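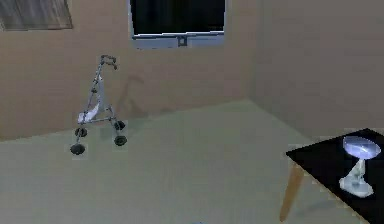 シミュレータ上の試験室。歩行器は壁際、黒い天板のテーブルは手前右。

トップ > 作業場のコツ > 移動ロボット > 歩行器のある部屋の設定

歩行器のある部屋で床走行ロボットを使うときの設定と手入れ

対象はTandariの床走行台車に、Clitanceの測域センサを1台載せた構成。台車の高さは低く、センサの走査面は床のすぐ上を水平に切る。実機を部屋に入れる前に、同じ寸法の部屋をシミュレータで組み、地図と停止距離を決めておく。以下はその手順と、運用に入ってからの保守の覚え書き。

1. 部屋のモデル

壁と床は単純な平面でよい。壁紙の柄や巾木の色は走行に影響しない。寸法だけは実測値を入れる。入力単位はミリで統一する。メートルで作った家具を混ぜると1000倍の誤差になり、読み込んだ時点では画面外に出て気づかないことがある。

窓は枠まで作る。ただし走査面より高い位置にある窓は地図に出ない。床まである掃き出し窓は別扱いとし、ガラス部分を進入禁止線で囲む。ガラスは入射角によって距離値が抜ける。

2. 歩行器の扱い

四輪の歩行器は、走査面の高さでは小さな点の集まりにしか見えない。細いパイプと車輪だけが反射し、上部のハンドルや布の部分は検出されない。初期設定のままでは、台車は車輪の間を通路と判断する。

対策は次のとおり。

・障害物クラスタの結合距離を、歩行器の車輪間隔より大きくする。四つの点が一つの塊として扱われればよい。
・孤立点除去フィルタを弱める。強いままだと、遠くの車輪がノイズとして消える。
・モデル側の衝突形状は外形を包む箱にする。パイプ一本ずつの形状は計算が重く、得るものが少ない。
・地図作成時は歩行器を部屋の外に出す。置いたまま地図を作ると、移動後も元の位置に壁が残る。

歩行器の向きを変えて確認する。正面、側面、斜めの三通りで接近させ、いずれも手前で止まれば合格とする。斜めが最も失敗しやすい。手前の車輪に奥の車輪が隠れ、点の数が減るためである。

3. テーブルの扱い

テーブルは脚だけが走査面にかかる。先細りの脚は床付近が最も細いので、モデルでも円柱で代用せず、走査面の高さでの太さを入れる。台車の全高が天板の下端より低ければ、下を通してもかまわない。荷台に物を載せる運用なら、積載後の高さで判断し直す。

黒く光沢のある面はセンサにとって条件が悪い。天板は走査面より上なので無関係だが、脚や幕板が黒の艶あり塗装なら、反射不足で距離値が欠ける。つや消しのテープを走査面の高さに巻くと改善する。テープの幅は15ミリで足りる。床に傾きのある部屋では幅の広いものを使う。

白い半透明の器や照明器具が天板に載っている場合、深度カメラを併用する構成では点群が乱れる。カメラの有効範囲を天板より下に切っておく。測域センサだけの構成では何もしなくてよい。

4. 停止距離の決め方

減速開始距離と停止距離は別々に設定する。最初に停止距離を決め、減速開始はその2倍とする。シミュレータの床は摩擦が均一なので、実機の床が滑りやすい材質なら余裕を足す。

シミュレータで同じ経路を33回走らせ、停止位置のばらつきを記録する。接触が一度でもあれば設定を戻す。平均値だけを見て判断しないこと。

実機に移すときは速度の上限を半分にし、同じ経路を人が付き添って走らせる。停止ボタンに手が届く位置を歩く。歩行器を使う人が部屋にいる時間帯は試験をしない。

5. センサと車輪の手入れ

センサの窓は乾いた不織布で拭く。水拭きは跡が残り、角度によって近距離に偽の点が出る。アルコールは窓材が曇るので使わない。

偽の点が同じ方角に固定して出るときは、窓の汚れか傷を疑う。台車を回転させて点も一緒に回れば、原因は台車側にある。点が部屋に対して動かなければ、実在の物か反射を見ている。

駆動輪の軸に巻いた髪や糸は、電源を切ってから取る。カッターは輪のゴムを傷めるので、先の丸い糸切りを使う。補助輪は手で回し、引っかかりがあれば外して軸を拭く。注油はしない。ほこりを抱き込んで固まる。

車輪のゴムを替えたら、車輪径の値を必ず測り直して入れる。古い値のままでは走行距離の推定がずれ、長い直線で地図と合わなくなる。まっすぐ走らせて実測距離と表示を比べ、比率で補正する。左右差があるときは片側だけ替えず、両方替える。

6. 設定の保存

設定ファイルは部屋ごとに分け、名前に部屋名と版番号を入れる。家具を動かしたら地図だけを更新し、停止距離は触らない。歩行器を別の型に替えたときは、2の確認を最初からやり直す。

シミュレータのモデルも同時に直す。実機の地図だけが新しくなると、次に不具合が出たときに再現できない。

Usmani製の充電台を使う場合は、充電台の前を空けておく。歩行器の一時置き場と重なると帰還に失敗し、台車が手前で待機したまま電池を使い切る。

お問い合わせ | © Kindville 作業場のコツ | ページの先頭へ戻る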